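Rellix Institute for Applied Statistics
Open position: Junior Researcher in Statistical Methods (survey data and small samples)

Place of work: Rerkstead
Posted: November 2021
Start: February, or by agreement
Contract: 2 years, full time, can be extended

We are looking for a statistician who likes to work with real data and who is also not afraid of theory. The position belongs to the Skirnatell project, in which we study how to estimate means and proportions for small areas when the survey was not designed for this purpose. The work is done together with the survey office of Voicu, which collects the household data and sends them to us two times per year.

The present data set has 1,144 households from the rural part of the region. For many of the areas there are only a few observations, and for some areas there are none. The usual direct estimates are too unstable to publish. We have used mixed models with area effects until now, and the results are reasonable for the larger areas. For the smaller ones the intervals depend very strongly on the assumptions about the variance, and we would like to understand this problem better.

Your tasks

You will develop and compare estimators for small areas, with special attention to the mean squared error and how it is estimated.
You will write simulation studies and document them in such a way that another person can run them again after one year.
You will prepare the tables and a short technical report for each delivery of data.
You will help with our introductory course on sampling, which has four afternoons in the spring. You will not be asked to give the whole course alone.

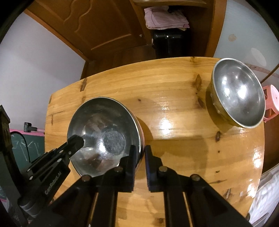
Sampling from a finite population is the topic where most of our new colleagues say that they learned the formulas but never had to explain them. A part of your first months will be to practice this. In the course we like to begin with ordinary things. Take two steel bowls on a table and suppose that each one is a stratum, with its own size and its own variance. The students must decide how many slips of paper to draw from one and from the other, and then defend their decision before they see any formula for allocation. Only after this discussion do we write down the variance of the stratified mean. If you have other ideas for teaching the same material, we would be glad to hear them at the interview.

What we expect from you

A master's degree or a doctorate in statistics, mathematics, econometrics or a similar field. If you will finish your degree before the starting date, you can also apply.
Good knowledge of linear and mixed models. You should be able to derive a simple result on paper and also to check it with a simulation.
Experience with R or Python. Our older code is in R, and you will need to read it even if you prefer to write in something else.
Clear writing in English. It does not have to be your first language. For most of us it is not.

Knowledge of Bayesian methods, of survey weighting or of missing data is welcome, but it is not required. We would prefer a person who knows fewer methods and can say when they fail.

What we offer

You will join a group of 5 researchers, and one of them will be your mentor for the whole contract. One day per week is free for your own research or for the work on a thesis. We pay for one conference per year, including the travel. Working from home is possible for a part of the week, except in the weeks of data delivery, when the household files may be opened only on the computers in our office.

How to apply

Please send one PDF file with a CV, a list of your courses or publications, and a letter of one page. In addition, we ask for a short text of at most 200 words in which you explain to a person without statistical training what a standard error is. We read this text first, so please write it with care. Recommendation letters are not needed at this stage, but please give the contact details of two persons whom we may ask later.

Applications go to the office of the Skirnatell project at the Rellix Institute, Rerkstead, through the form on our page for open positions. We will read them in the order in which they arrive, until the position is filled. Interviews take place by video and last roughly one hour. There is no written test. We will ask you to speak for ten minutes about a data analysis you did yourself, and it is fine if this analysis did not give the result that you hoped for.

Questions about the contract or about moving to Rerkstead can be sent through the same form. Please write "question" in the subject field, so that your message is not registered as an application.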